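Thread: Woven trays for drawers and tabletops - do they earn their space?
Home & Storage > Small Stuff

gullwing_pantry
We moved into a smaller place near Cunville in May and I'm trying to sort out the flat surfaces before they turn into what we had at the old house, a kitchen table you couldn't eat at. Every article I read says the same thing: put a tray on it. Keys, mail and chargers go in the tray and the rest of the table stays clear. I have my doubts. It sounds to me like paying money for a smaller mess. Has anybody kept this up past the first month?

marl_and_moss
Kept it up, yes, but it took two tries. The first tray was too big. If it holds a magazine flat, you will put a magazine in it, and then you own a magazine rack. The second one is brown woven stuff and much smaller, and it works fine.

tenpenny_nails
I'd call it decoration. You had it right, it's a smaller mess with a border. I had one by the front door and all it did was collect receipts. What fixed our table was a hook for the keys and opening the mail over the recycling bin.

gullwing_pantry
The hook I already believe in. It's the tray I'm arguing with. marl, does yours slide around? Our table is white and smooth and everything skates on it.

marl_and_moss
A bit. I put a square of shelf liner under it. Mine lives toward the back of the table so nobody's elbow gets it, same sort of spot as this: 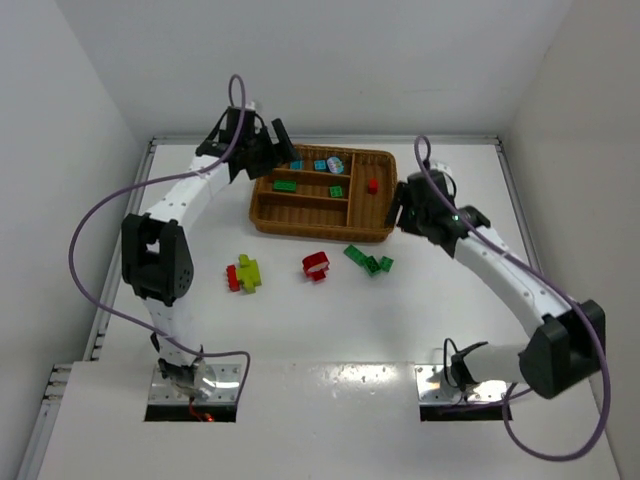 Brown woven tray on a white tabletop, set well back.

White makes a brown tray look better than it is, I'll give tenpenny that much. On our old oak table I kept losing sight of it.

tenpenny_nails
So the selling point is that you can see it. I can see a cereal box too.

corvid_in_socks
Seeing it is half the use, though. My husband will not put anything in a drawer. He will put things in an open tray within arm's reach. Call that a low bar if you want, but I haven't hunted for the car keys all winter.

My gripe is with the material. Woven trays hold crumbs. You can turn one over and knock it on the back step, and there will still be toast in it next week. If it's going anywhere near food, get something you can wipe.

marl_and_moss
Agree about food. Mine has never had food in it.

old_larder_hand
The people telling you to buy a tray are mostly the people selling trays. I looked at the Jilatby storage page last night and counted, because I'm that kind of person: 9 trays, and every one photographed with a candle and a folded napkin. Who keeps a napkin in a tray by itself? Show me one with a dead battery and a dog leash in it and I'll believe it's for a house.

gullwing_pantry
That is exactly my problem with all of it. Fine, so say I try one. What shape?

corvid_in_socks
Low sides. High sides and you start stacking.

old_larder_hand
I'd go the other way. High sides keep the pile in one place, and you can carry the whole lot off when somebody comes to dinner. Low sides and it all slides out on the stairs.

corvid_in_socks
If there's enough in it to slide out on the stairs, the tray has already failed.

tenpenny_nails
First thing in this thread I agree with.

marl_and_moss
Measure the spot before you buy, is all I'd add. Cut a piece of newspaper to size and leave it on the table for a week. If the paper annoys you, the tray will too. Mine came from a junk shop in Skuvotcombe and I was ready to give it back inside two days, then I moved it away from the edge and stopped noticing it.

gullwing_pantry
Newspaper costs me nothing, so I'll start there. Still not sold. I'll report back if the table is any clearer, and I'll report back if it isn't.

COMMENTS (3)

Rey
Did the newspaper thing. Ended up with a pile of mail on top of the newspaper. No tray for me.

dishrack_dora
Old toothbrush and a dry sink will get the crumbs out of a woven tray. Don't soak it, mine went out of shape.

plainshelf
Still with tenpenny on this one. Hook and a bin - done.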